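Bring back the paper bus timetable

Last Wednesday I stood at the stop on the corner of my road in Valville and waited for the 43. The metal case on the pole, where the timetable used to be, held a sheet of A4 with a square code printed on it and the words "Scan for live times". I scanned it. The page asked which cookies I would accept, then asked for my location, then told me that the operator's app would give me a better experience. The bus came while I was looking for the button to close the message, and I nearly missed it.

The old timetable went in April. Keskin, which runs most of the routes on our side of the river, took down the printed sheets at all but a handful of stops and said the information would now be available online at all times. The council agreed to it. There was a short notice on the council website, so the people most likely to lose out were the least likely to read it.

I think this was a mistake, and I think the sheets should go back up.

The case for taking them down is easy to state. Printing costs money. Somebody has to drive round and change the sheets when the times change, and Keskin changed its times twice last year. A printed sheet can be wrong, and an out-of-date sheet is worse than none. A phone can show where the bus really is, which no piece of paper can do. Most people carry a phone. I carry one, and on a good day I use it to check the bus before I put my shoes on.

None of that is silly. But it treats a timetable as if it only answers one question, which is when the next bus is coming. It answers several others. It tells you whether there is a bus at all on a Sunday. It tells you what time the last one goes, so you know whether you can stay for the second half. It tells you that the 17 goes to the hospital and the 6 does not, though both say Jimgate on the front. You can take in the shape of a whole day's service from a printed grid in a few seconds, and you can do it standing next to a stranger who is running a finger down the same column.

The app does not do this well. It shows the next three departures. To see the full day you go through a menu, pick a route, pick a direction, pick a date and then scroll sideways on a table made for a bigger screen. I have good eyes and a fairly new phone and I find it a nuisance. My neighbour two doors down is in her eighties and has stopped taking the bus to Gekberg altogether, because she no longer feels sure about getting home.

It is often said that older people will catch up, or that their families can help. Some do and some can. But it is not only older people. A flat battery has nothing to do with age. Neither does a cracked screen, or a contract that has run out of data in the last week of the month, or being 14 and having your phone taken off you at school. Visitors are caught out too. Last summer I met a couple with rucksacks at the Gekberg turn who had no signal and had been sitting on the wall for the best part of an hour. The bus they wanted did not run on that day of the week. A sheet of paper would have told them so.

There is also the matter of who notices a bus. I began using the 43 years ago because I walked past the stop every morning, and one day I stopped and read the sheet while I was doing up my coat. I had assumed it ran once or twice a day. In fact it ran every half hour and went to within a street of where I worked. I had not been looking for a bus and would never have searched for one.

The cost deserves a straight answer. Gekberg parish still prints its own sheets for the stops inside the village, and the clerk there told me the bill is small enough to sit under "sundries". Keskin's bill would be larger, with far more stops to cover, plus the wages of whoever goes round. I accept that. I would only point out that the company found the money to have its entire fleet repainted, and that a passenger who has given up on the service pays no fares at all.

I keep a copy of the last printed timetable by the front door at home, and I still look at it on the way out. Two of the times on it are now wrong, and I have corrected them in biro.
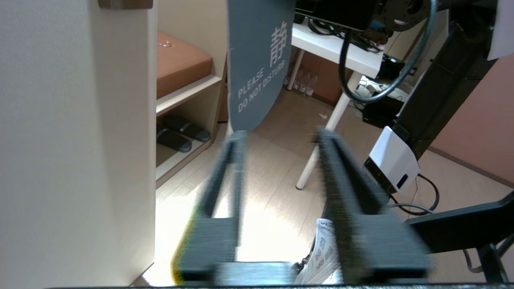
Who should pay for printed timetables? The bus company should, as part of the cost of running a route, in the same way that it pays for the number on the front of the bus.

The council could make this happen fairly easily. It pays Keskin to run the evening services and the Sunday ones, and that agreement comes up for renewal. One line in it would be enough: a current printed timetable at every stop served, replaced within a week of any change. The codes can stay on the same sheet for those who want them. I would use both.

In the meantime the cases on the poles are still there, with room in them for a proper sheet. At the Jimgate end someone has put up a handwritten list of the morning departures, in blue felt tip, inside a plastic sleeve. It was accurate when I checked it.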